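Heating dropping out in the back rooms - troubleshooting log, boiler and pump, Plilstead hall

Opened by: Bonifacio Cuesta
Status: closed, keeping an eye on it
Priority: was "when you can", changed to "please hurry" in November

Hello all. I said I would write this up properly once it was sorted, partly because three of you have asked me the same thing in the car park and partly because I know perfectly well that I shall have forgotten the lot by next winter. I've tidied up my notes but left the wrong turnings in, as the wrong turnings took up most of the time and you may well find yourselves going down the same ones.

The problem as first reported

The two back rooms at Plilstead were going cold in the middle of the morning. The front hall stayed warm throughout. The boiler (a Jirnent, the older wall-hung sort with the round dial) was not showing a fault, the pressure was where it should be, and if you went and stood next to it you could hear it firing away quite happily. By lunchtime the back rooms had usually come round again by themselves, so by the time anybody had fetched me there was nothing to look at. I had four separate people tell me it was the wind.

First go: bleeding the radiators

Naturally I started here. It costs nothing and it makes you feel useful. I bled every radiator in the back rooms and got a short hiss from the one under the window and nothing but water from the rest. Topped the pressure back up, wished everyone a good day, went home very pleased with myself. Cold again the next morning, and I had a note through the door to say so before I'd finished my toast.

Second go: the radiator valves

Thermostatic valves have a little pin inside that sticks down if the valve has been left turned off all summer, and ours had been. You take the head off (it unscrews by hand, or it should) and press the pin with something flat, and it ought to spring back up. Two of ours were sluggish, so I worked them up and down with a drop of light oil until they moved freely. Please don't go at these with pliers. I did that at home some years ago and pulled the pin clean out, and the carpet has never been the same since.

This did help a bit. The radiator nearest the door got warmer than it had been for a long while. But the mid-morning chill still turned up, and at much the same hour, and that was the clue I ought to have paid attention to and didn't.

Third go: blaming the pump

I'm afraid I spent £559 at this stage, or rather we did. The circulating pump was noisy and I had convinced myself it was overheating and cutting out. Todorova had one on the shelf and fitted it on the Tuesday, and they were very nice about it and swept up after themselves, which is more than I do. The new pump is lovely and quiet. The back rooms still went cold.

In fairness the old one was on its last legs and would have needed doing before long, so I don't count it as money thrown away. I would just have liked to do it in a different order.

Fourth go: writing down the times

At this point Julián Lorente, who has far more patience than I have, suggested that we stop fiddling and simply write down what was happening and when. So we did. We put a cheap thermometer in each back room and one in the front hall, and whoever was in the building jotted down the readings whenever they went past with a cup of tea. We kept the whole thing up on the whiteboard so that people could see it and add to it, and I copied it into a notebook at the end of each day in case somebody wiped it.

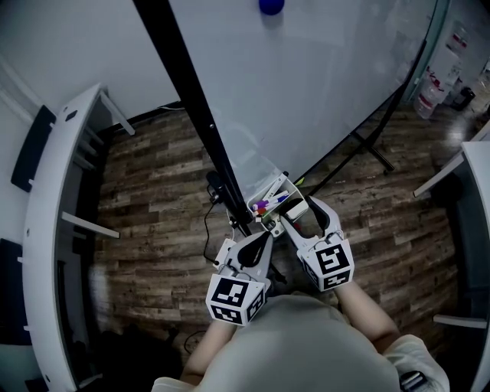 It was obvious within the week. Everything was fine until half past nine. Then the front hall reached its temperature, the thermostat on the front hall wall decided that its work was done, and it shut the heating off for the entire building. The back rooms, with two outside walls each and that draughty fire door, lost their heat far faster than the front did. They had to sit there shivering until the front hall had cooled down enough to ask for more, and on a sunny morning with the light coming in at the big windows that could be nearly lunchtime.

So nothing was broken at all, apart from my old pump, which was only old.

Checking we were right

I didn't want to be caught out again, so before anyone spent another penny I turned the front hall thermostat right up one morning and left it there. The back rooms stayed warm the whole time and the front hall became unbearable. The Pilates group had the doors open by ten. I apologised to them then and I apologise again now.

What we changed

We turned down the valves on the front hall radiators. They now take longer to warm the room up, and so the wall thermostat doesn't get satisfied quite so early. This one is free, and it did more good than anything else we tried.

The wall thermostat has been moved. It was above the radiator by the entrance, of all the places to put one, and is now on the inside wall by the kitchen hatch at shoulder height. It's a wireless one, so this was a matter of two screws and a bit of filler. If you're moving yours, do keep it out of the sun and away from the kettle.

There is a new brush strip along the bottom of the fire door. I checked afterwards that the door still opens and closes freely, and would ask anyone else doing this to check as well.

We also balanced the radiators. For those who haven't done it, every radiator has a second valve at the other end, under a plain cap, and by closing those down a little on the radiators that get hot first you push more of the water along to the ones that get hot last. It is slow work. You make a small turn, wait a good while, feel the pipes, and then make another small turn. I took a flask and the crossword and quite enjoyed it.

Still to do

The programmer still switches on at six, and I think we could get away with a later start now. I'd also like a separate zone for the back rooms one day, with its own thermostat and a motorised valve, as that would be the proper answer. Todorova have offered to price it. I have told them not to rush, as we've only just paid for the pump.

If the back rooms go cold again, please look at the front hall thermostat first and tell me what it says. Then write the time down. Then ring me, and I'll come over and bleed the radiators for old times' sake.

Bonifacio

Comments (4)

Maureen T.
Thank you so much for this, Bonifacio. We have the very same trouble over at Pornside, where the office is like an oven and the little room behind it is like a larder. Our thermostat is in the office. I have gone and stared at it and I feel rather silly.

Julián Lorente
Very generous of you to leave out that I also said it was the wind. One small addition for anyone balancing: count your turns as you close each valve and write them on a bit of masking tape stuck to the back of the radiator. You'll be glad of it when one has to come off for decorating.

Derek
Is the old pump still about? I would have it for spares if it's only going to the tip.

Bonifacio Cuesta
Derek, it's in a carrier bag under the sink in the kitchen, and you're very welcome to it. Mind the drip. Maureen, don't feel silly, I walked past ours every day for years! Try turning the office radiator down before you move anything, and let me know how you get on.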